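Lamoreck kitchen station, teleoperation gallery
Wednesday, February 13, 2019

The Lamoreck set covers sink and counter tasks shown to a two-armed humanoid by remote control. The operator drives both arms and hands; head and wrist views are recorded together and trimmed in Plutero. These stills come from one session. 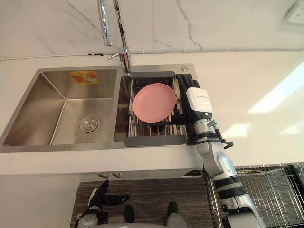 Head view. The right hand is over the roll-up rack, fingers curled down beside the pink plate. The left hand hangs below the counter edge. 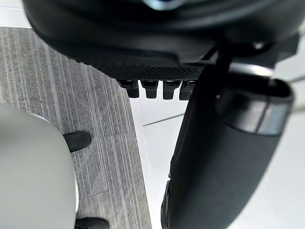

Wrist view with the hand away from the work - striped carpet on one side, white floor on the other.

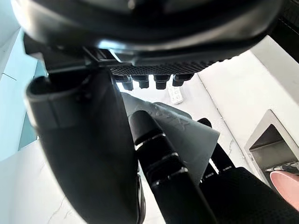

Wrist view, translucent gray sheet between the thumb and a finger. The small white remote control lies on the marble behind the grasp.

## Session notes

- The full set holds 187 demonstrations, 2 operators.
- Each demonstration starts from the Gashi rest pose. Takes that start elsewhere are dropped at import.
- Thin plastic is logged as its own object class. Fingertip position is a poor guide to grip on it, so the wrist view is the one to label from.
- Wrist views with no object in reach stay in the set and are tagged "transit".
- Operators pause before closing the hand. Do not trim the pause - the policy needs the approach and the close as separate phases.

## Access

Files are on the Lunotico share under `lamoreck/kitchen`. The index has 1233 labeled segments. Head and wrist files share a take number.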